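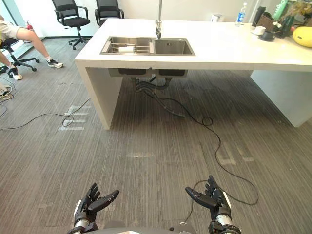

Getting the Recipe Out of Grandma: speaker notes

Najwa Daher, Anside Public Library, evening program

I have 50 minutes including questions. Keep an eye on the clock over the door, it runs fast. Water on the left side of the podium so I don't knock it over with my talking hand.

Opening

Hi everybody, thanks for coming out in November when it's dark by the time you leave work. I'm Najwa. I'm not a chef and I'm not a historian. I'm a person who spent a couple of years following my grandmother around with a notebook while she told me to get out of the way, and what I came out with is a binder of recipes that my cousins now fight over.

Ask: who has a dish in the family that only one person knows how to make? (Wait for hands. There will be a lot.) Who has asked that person for the recipe? And who got an answer like "oh, you just do it until it looks right"? (Let them laugh, then go on.)

So tonight is about what to do with "until it looks right." That's a recipe! It's a complete recipe if you're standing next to her, and it's useless in an email. What I want to do is show you how to get from one to the other without making her mad.

The stuffed zucchini story

Tell this one slowly, it's my best one.

My grandmother, Teta to us, made stuffed zucchini in a lemony tomato broth. When I was in college I called her for the recipe and she gave it to me over the phone, very generous, rice and meat and tomato and so on. I made it. It was terrible. Wet, gray, sad rice. I called her back and she asked how I'd dried the zucchini. Well, she hadn't said a thing about drying them. After you core them you stand them upside down on a towel for the time it takes to drink a coffee. To her that wasn't part of the recipe. That was just what you do with a zucchini.

So the point I want to land: the person you're asking isn't hiding anything from you (okay, some aunts are, we'll get to those). They've done it for so long that half the steps have gone invisible to them. You can't ask somebody about a step they don't know they're doing. You have to watch.

Before you go over there

Call ahead and ask to cook together, and don't use the word "interview." The first time I said interview, Teta put on lipstick and served me store-bought cookies.

Pick one dish. Please, just one. I know you've driven all the way to Rindico and you want to bring home the entire holiday table, but you'll end up with a page of scribbles where the cinnamon could belong to anything.

Ask what she's running low on and bring the groceries, but buy her brands. If she uses the rice in the yellow bag, get the rice in the yellow bag, even if you think yours is nicer. You're recording her dish. You can improve it at your own house, quietly.

Bring: a cheap kitchen scale, a set of measuring cups, a marker, masking tape, and a notebook with a stiff cover. I've tried typing on a phone with onion hands. Don't.

Catching the measurements

Here's where I pull out the bowl. (Hold up the bowl.)

The trick is to measure before and after, and never during. If you grab her wrist on the way to the pot and tip the salt into a spoon, she'll start measuring the way she thinks you want, and then you've lost her. So before you start, weigh the whole jar of flour. When she's done, weigh it again. The difference is what she used. She never even noticed, and you've got a number.

Same thing with the "one cup" problem. When my great-aunt says a cup she means a particular coffee mug with a chipped handle that has lived in her cabinet since before I was born. I filled it with water and poured it into a measuring cup, and it wasn't anywhere near a standard cup. Every recipe she'd ever handed out had been wrong for everyone else, and she thought none of us could bake.

(If somebody asks: yes, mugs first, then her favorite spoons, then the ladle. Write the real amount on masking tape and keep the tape in the notebook.)

For handfuls, have her drop a handful onto a plate "so I can see it," weigh it, and toss it in. Do it again the next time she makes the dish. Her hands are more consistent than you'd expect. For my own hands I can't say the same.

Catching the timing

People who cook by feel don't look at clocks, so you look for them. Write the time of day down the left side of the page. 4:10, onions in. 4:25, she says "now." Don't ask her how long, just write down when she says now.

Then ask the five-senses questions, because an old stove and your stove aren't the same animal. What does it sound like when it's ready? What does it smell like right before it goes wrong? My uncle, who makes the best toasted vermicelli rice of anyone I know, couldn't tell me a color for love or money, but he said right away that it smells like popcorn and then you have the length of one song verse before it burns. I've used that ever since.

Washing up is when they talk

Slow down here, I always rush this part.

I used to pack up my notebook when the food hit the table. Big mistake. The best material I ever got came afterward, at the sink, when the pressure's off and everybody's hands are busy and nobody has to look anyone in the face. That's when I heard that the stuffed zucchini used to have no meat in it because there wasn't any money for meat. That's when I heard who taught her, and who she was mad at the whole time she was learning.

So stay. Wash or dry, whichever one she'll let you do. Leave the dishwasher alone for an evening if there is one. And if she says something wonderful, don't run for the pen with suds up to your elbows, just say it back to her so it sticks in your head, and write it down in the car.

A few questions that have worked for me at the sink:
Who did you cook this for the first time?
What did your mother do differently?
Was there a year you couldn't make it?
Is there anyone you won't make it for? (Great question. Be ready.) 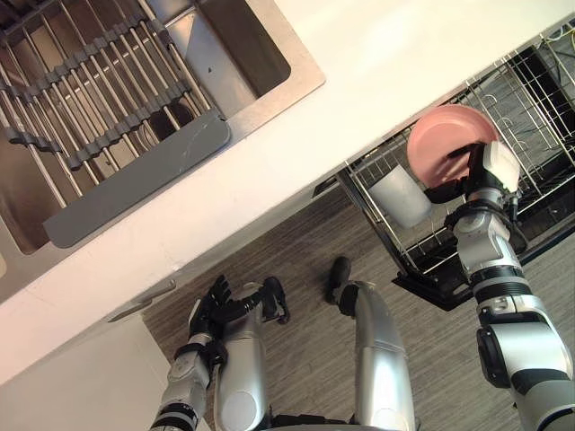 The relative who won't share

Okay, the aunts. Every family has one who leaves something out on purpose. In ours it was on the Aoun side, and I'll say no more than that in case this gets recorded.

What I've learned is not to push. A secret recipe is sometimes the one thing in the house that's all hers. So I ask for something next to it. Don't ask for the famous cake, ask for the everyday bread. Ask how she'd teach it to a little kid. Cook her something from another relative and let her correct it, because oh, she will correct it, and you can learn a lot from a good correction.

And if the answer stays no, write down what it tasted like and who was at the table. That's a family record too.

Writing it up

Do it that same night if you can, or the next morning. My notes go stale fast, I can't read my own abbreviations after a few days. ("Sm. on." Small onion? Smoked onion? Simmer on?)

I write two versions. The first is hers, in her words, in the order she said it, with the grumbling left in. The second is the one a stranger could cook from. Keep both. My cousins cook from the second and cry over the first.

Then test it at your house, alone, no phone calls. Wherever you get stuck, that's an invisible step. Circle it and ask about it on the next visit. The zucchini took me six tries before my mother went quiet at the table, and in my family quiet is the top grade.

Put the name of the cook, the town, and the month on every page. I didn't at first. The binder is up to 342 pages now and the early ones are a guessing game.

For languages: if she says a word you don't have in English, keep her word. Spell it how it sounds and explain it in parentheses. I have a word from Teta for the way dough feels when it's rested enough, and I've never found anything in English that does the job.

Copies

Paper burns, phones fall in toilets. One copy in the house, one with a relative in another town, one scanned. The library has a scanner by the reference desk and they'll show you how to use it (check with the desk before I promise this!).

My cousin at Zaken Print Shop did ours with a spiral binding so it lies flat on the counter. Sixteen copies the first time, and I should've ordered more. Pass the sample around now, and remember to get it back.

Questions

Likely ones:

What if the person's already gone? Talk to whoever ate at that table. Ask each of them separately and compare. Look on the backs of envelopes, inside cookbooks, in the freezer labels. Then cook your best guess for all of them together and let them argue.

Can I film it? Sure, if she's comfortable. Prop the phone up and forget about it. I still take notes, since I've never once gone back and watched a whole video.

How do I start if we're not close? Call and say you tried to make it and it came out badly. Works on everyone I've tried it on.

Handouts are in the blue folder, sink questions on the back. Sign-up sheet for the spring potluck goes by the door. Get the bowl before you leave, it's Mom's.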